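2019-02-16
By Pierina Donati

Notes, Cludden talk: fitting out the shared office

Start with the floor. Carpet tiles, grey, striped. We chose tiles so one stained square can be lifted and replaced. Order spares with the first batch. We laid 200 and kept 13 back.

(Pause. Ask who has ever tried to match a carpet after two years.)

Storage next. Low cabinets in light wood, hinged doors. Sliding doors were quoted by Vaher and dropped on price. Check the swing before you place desks. Ours needed moving 3 times before June.

Binders: label the spine, not the front. Say this twice.

Mention grommets, skip the cable slides if short on time.

Floor, then cabinet:
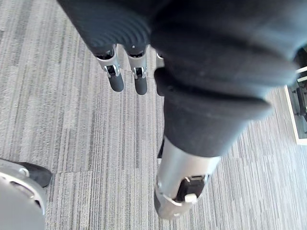
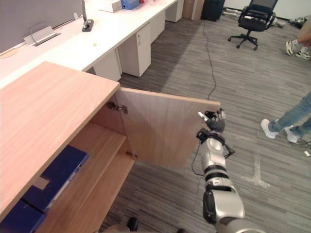
At the Fumari run-through, Marek asked whether hinged doors get left open and people walk into them. He would still pay extra for sliding ones. Leave five minutes for that.

Recent notes
- Desk partitions, fabric or none
- Lighting with Fluro
- Moving day checklist

Contact | © 2019 Pierina Donati | Back to top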